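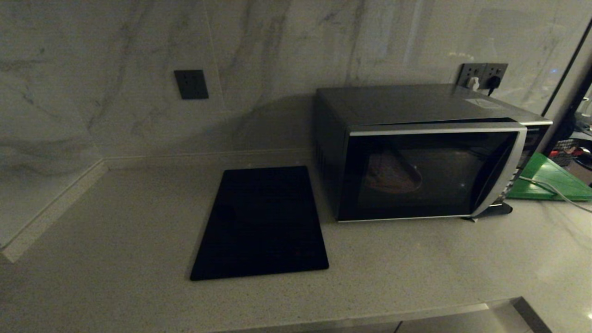
Script workshop notebook, 07/03/2022

Worked on Groltis, second draft, acts one and two. Kirstin Farquharson read in for the mother and took the timings. The rest of us swapped parts between scenes.

Read-through

Act one runs long. Most of the excess is in the ferry office scene, where Gunn explains the debt to his sister and then explains it again to the clerk. We tried it with the second explanation cut and the clerk already knowing. It played better and the sister had more to do, because she could tell from the clerk's manner that the whole town knew. Keep the cut. The line about the winter coat goes with it, which is a pity, but it could move to the quay.

The argument on the stairs is still not right. Both characters say what they mean from the first line and there is nowhere to go after that. Read it three ways:

1. As written. Loud and flat.
2. Starting halfway down page two, with the first half gone. Faster, but the reason for the quarrel is lost.
3. With the mother in the next room, so both have to keep their voices down. Best of the three. Kirstin thinks the mother should come in at the end and talk about something else entirely. I will write that version.

Act two opens well. The phone call got a laugh at "he's not that sort of dentist" and again when the sister repeats it later. I would not touch it. The wedding rehearsal has too many people speaking in turn. Two of the cousins can be one cousin. Try giving the lines to Vusach, who has been on stage since the start of the act with almost nothing to say.

Length

Target for the full script is still 6 scenes an act. Act two has one too many if the quay scene goes back in. Possible fix is to run the quay and the phone call together, but I don't want to lose the opening, so leave it until act three is drafted.

Cut 400 words from the ferry office and put 200 back in on the stairs.

Notes on the song

We had the song in the January draft and took it out. Two people asked for it back. It does cover the change into the kitchen, which is otherwise a dead spot while the table is brought on. Against it: nobody sings anywhere else in the play, and the tune would have to be cleared. Kirstin suggested the father hums it while he lays the table and gets the words wrong. Will try that on its feet before deciding.

Lindstead

They want a short extract for the new writing evening, 2,000 words at most, with a cast of no more than four. The stairs and the kitchen together would fit if the cousin is cut. The phone call would go down better with a cold audience but it makes little sense without the scene before it. Leaning towards the kitchen.

To do

Rewrite the stairs with the mother next door.
Merge the cousins, check that Vusach is not needed elsewhere in the rehearsal scene.
Renumber pages after the ferry office cut.
Kirstin to type up her timings and pass them round.
Ask Lindstead whether stage directions count towards the limit.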